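Inicio | Proyectos | Datos | Publicaciones | Contacto
Imprimir esta página | Enviar por correo electrónico

Vinura-Vacío: ficha del conjunto de datos

Versión revisada el 28 de enero de 2026. Mantienen el conjunto Borghild Solheim y Ayman Daher. Las quejas sobre el formato, a Ayman; las quejas sobre la idea, a Borghild, que ya las ha oído casi todas.

Qué contiene

Vinura-Vacío reúne 288 episodios grabados con una pinza de mano provista de cámara, en los que un operador se acerca a una mesa, abre los dedos y no coge nada. Son los negativos que le faltaban a Vinura, nuestro conjunto de manipulación de mesa, cuyas políticas habían aprendido una lección muy humana: si uno ha venido hasta aquí, algo tendrá que agarrar.

El problema se vio en noviembre. La política base, entrenada solo con demostraciones con objeto, cerraba la pinza sobre la mesa vacía en 22 de 50 ensayos. En varios de ellos levantaba después el aire con mucho cuidado y lo depositaba en la bandeja. El clasificador de éxito, entrenado con los mismos datos, lo daba por bueno.

Método

Los episodios de vacío se mezclan con las demostraciones normales durante el ajuste fino. La etiqueta es una sola por episodio, `sin_objeto`, y la acción objetivo consiste en mantener la apertura y retirarse. Probamos también una cabeza auxiliar que predecía la presencia de objeto a partir de un único fotograma. Funcionaba algo peor y exigía explicarla en las reuniones, así que está en la rama `amundsen` y ahí se queda.

Con la mezcla, los cierres en falso bajaron a 14 de 50, con la misma mesa y la misma política. Es una mejora y también es una cifra que no pondríamos en una camiseta. No hemos repetido el entrenamiento con otras semillas, de modo que quien quiera citar el resultado debería citar también esta frase.

Estructura

```
vinura_vacio/
 episodios/
 video.mp4
 apertura.csv
 pose.csv
 etiquetas.json
 particiones/
 entrenamiento.txt
 prueba.txt
```

`apertura.csv` da la distancia entre los dedos en milímetros. `pose.csv` usa metros. Sabemos que es incoherente; cambiarlo ahora rompería el cargador de Fedis y la paciencia de Marit Sæther, que lo escribió.

Recogida

Las tomas se hicieron en el laboratorio de Ekville. Ingegerd Wallin y Eskil Eklund manejaron la pinza por turnos, con instrucciones de aproximarse como si hubiera algo que coger. Eskil resultó más convincente. Los episodios en los que el operador se detenía demasiado pronto se descartaron, pues el modelo aprendía a reconocer la falta de ganas.
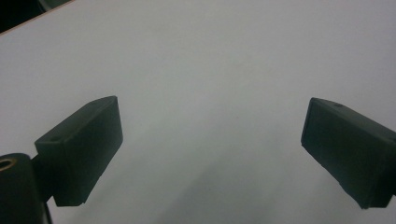

La partición de prueba se hizo por sesión completa, para que no se cuelen fotogramas casi idénticos a ambos lados. En la primera versión se repartieron al azar y los resultados eran magníficos. Quien conserve esa copia puede borrarla.

Limitaciones conocidas

- Hay poca variedad de superficies. Un mantel estampado sigue provocando intentos de recoger las flores.
- Las sombras de los propios dedos causan una parte de los cierres restantes, según nuestra revisión manual de los fallos. No hemos medido cuántos.
- No hay objetos transparentes. Una política ajustada con estos datos puede declarar vacía una mesa con un vaso encima, y lo hará sin dudar.
- La etiqueta por episodio no sirve para tareas en las que el objeto aparece a mitad de la toma.

Uso recomendado

Como complemento de demostraciones con objeto. Entrenar solo con Vinura-Vacío produce un robot que no toca nada, muy seguro y de escaso interés comercial. Ingegerd lo intentó una tarde y guarda los pesos.

Para cargar los datos:

```
from fedis import cargar
datos = cargar("vinura_vacio", particion="entrenamiento")
```

Si el cargador protesta por las unidades, conviene leer otra vez el apartado de estructura antes de escribir a Marit.

Imprimir | Enviar por correo electrónico | Volver a Datos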